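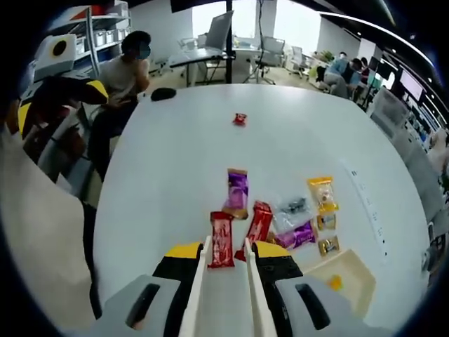
Page last changed: March

Sorting a mixed pile of snacks before you pack them

Most advice on this starts with buying boxes. I'd leave the boxes alone until the sorting is done. I bought a set of Vollance drawer dividers once on the strength of a glowing write-up, and the slots were too narrow for a bag of anything.

You need a clear table, a pen and 2 bowls. A white or pale table is best, as small gold wrappers vanish on wood.

1. Tip everything out and spread it. Get the packets off each other so that each one can be picked up without moving its neighbour. A heap at one end of the table will do if you run out of patience, but you'll miss things in it.

2. Pull out the chocolate bars. Two red bars in similar glossy wrappers look like a pair and may not be. Read the print on both. Shops like Drudside sell plain and nut versions in colours I can't tell apart under a kitchen light, and if the snacks are going to a school or an office that matters.

3. Put the see-through bags together. A clear bag of something dark and clumped needs a proper look through the film. Dried fruit clumps and is fine. Sweets that have melted and set again are edible, I suppose, but I wouldn't hand them to a guest. Bags with a little window are less use than they seem - you see what the maker wants you to see. Turn them over and check the date.

4. Stand up what will stand. Some packets with a stiff seal top and bottom will stay upright in a box, and you can fit more in that way. Foil packets mostly won't. Lay those flat on top.

5. Small wrapped sweets go in a bowl. I've seen the tip about threading them into a spare sock, and no.

6. Anything left on its own, far from the rest, is probably the one you forgot. Deal with it before you start packing.

Weights

If you're posting the box, weigh it as you go. My last one came to 194 g before the bars went in, and the Kullberg scales I use read 205 g for the same box after I'd moved them to another worktop. So allow a bit. Don't pack right up to a postage limit.

How long it takes

The Sotelo storage leaflet says 4 minutes. It took me over twice that, and I'd skipped the labels. I still skip the labels. The second bowl is for anything out of date, which goes straight to the bin after.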